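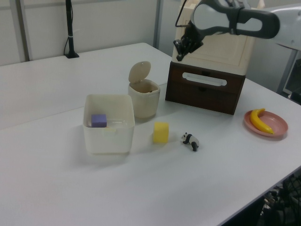 *A white tabletop with an open bin and a small lidded can.*

## Malhotra FastTrack at Stadau Airport: two trips in

I paid for the Malhotra FastTrack pass in June, mostly because the regular security line at Stadau had eaten most of a morning the month before. The pass gets you a separate lane, a seat in the Flotwood lounge on the upper level and what the website calls "priority boarding support." I still can't tell you what that last one means. I asked at the desk and was handed a leaflet.

The lane itself works, up to a point. On my first trip I was through in 11 minutes, on a flight to Sustham that left before seven. Fine. But the regular line didn't look much longer that morning, and I'd have liked my money back. The second trip was a late afternoon departure, and the FastTrack lane merged with the family lane just before the scanners – so everyone who had paid stood behind everyone who hadn't.

The lounge is small. Four outlets along the window wall, all taken both times I went in, and a coffee machine that wanted a code from a receipt I'd already thrown away. The chairs are good. The Wi-Fi asked me to sign in again every time my laptop went to sleep.

What bothers me most is the sales pitch. The booking page says the pass has "2000 happy flyers," with no word on who asked them or when. It also renews by itself unless you cancel through the app, and the cancel button sits under "Travel preferences." It took me two tries to find it.

If you fly out of Stadau every week at rush hour, maybe. For a couple of trips a year, show up earlier and buy your own coffee past security. The stand next to the Sustham gates is better anyway.

**Rating:** 2 out of 5

Posted 06/07/2023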